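We use cookies to keep this site working and to measure traffic. Accept all | Manage preferences

Teleoperation Operators, Dexterous Manipulation (fixed term)
Fidell, Plemau site
Posted November 11, 2023

Fidell is hiring 6 operators for its manipulation data group. Operators control a humanoid robot remotely and carry out short bench tasks through it. The recorded demonstrations are used to train control policies for multi-finger hands. The positions are on site at our Plemau workshop and run through the end of March, with extension subject to the Rowlands project schedule.

Prior robotics experience is not required. Steady hands, patience with repeated work and accurate note-taking are.

The work

Each operator is assigned to a station for the shift. A station consists of one robot, one set of tracked gloves, a headset and a logging terminal. You will run a task from the Pedau task list, which currently holds 101 entries. Tasks include picking up small parts, turning a knob to a marked position, seating a connector, opening a drawer and passing an object between hands. Each task has a written start state, end state and time limit.

Most demonstrations are remote. A smaller share is kinesthetic: the arm is put in a compliant mode and you move it through the task by hand while joint positions are logged. Operators are trained in both methods and may be switched between them during a shift. 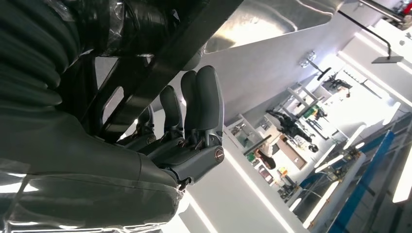 Robotic hand and forearm in the workshop, with a second humanoid robot in the background.

A demonstration is accepted if the end state is reached within the limit, no object is dropped, and the logs from all sensors are complete. Failed attempts are kept and labeled with a failure code. Do not restart a recording to hide a failed grasp. The failure set is used in training and its labels are audited.

Duties

- Put on, fit and calibrate the gloves and headset at the start of each block
- Reset the bench to the written start state before every attempt
- Record demonstrations by remote control or by hand guiding, as assigned
- Enter failure codes and short comments in the log
- Report finger backlash, cable wear, unusual noise or tracking drift to the shift lead
- Stop the robot when anyone crosses the floor line

Operators do not service the hands. Joint adjustment and tendon replacement are done by the hardware group.

Requirements

- Age 18 or over and authorized to work at the Plemau site
- Normal or corrected-to-normal vision, including depth perception
- Full use of both hands; glove sizes S through XL are in stock
- Able to stand for up to an hour at a time
- Able to follow written procedures in English
- No history of severe motion sickness with headsets

Useful but not required: work in assembly, lab bench work, sewing, instrument repair, crane or excavator operation, or playing a keyboard or string instrument. Left-handed applicants are encouraged to apply. The present data set is heavily right-handed.

Schedule and pay

Shifts are six hours, morning or afternoon. Recording is done in blocks of 20 minutes with a break after each block. Headset use is capped per shift and the cap is enforced by the logging software. Pay is hourly and does not depend on the number of accepted demonstrations. The rate is stated in the invitation to the trial session. Training is paid at the full rate and lasts 2 weeks.

Data and consent

Hand motion, gaze direction and voice comments are recorded during sessions. Records are stored under an operator number, separate from payroll data. You will be asked to sign a consent form covering use of the motion data in model training. Gaze recording is optional, and declining it does not affect your application.

How to apply

Send a resume of one page and a short paragraph describing manual work you have done to the hiring desk through the form on the Fidell careers page. Use the reference PEDAU-OP in the subject field. State your glove size, your dominant hand and which shift you prefer.

Selected applicants are invited to a paid trial session of two hours. It covers glove calibration, three remote tasks and one hand-guided task. Scoring is based on consistency between attempts. Speed is not scored. Results are sent by email within a week of the session.

Get new openings in your inbox. Enter your email address to subscribe to the Fidell jobs newsletter. Unsubscribe at any time.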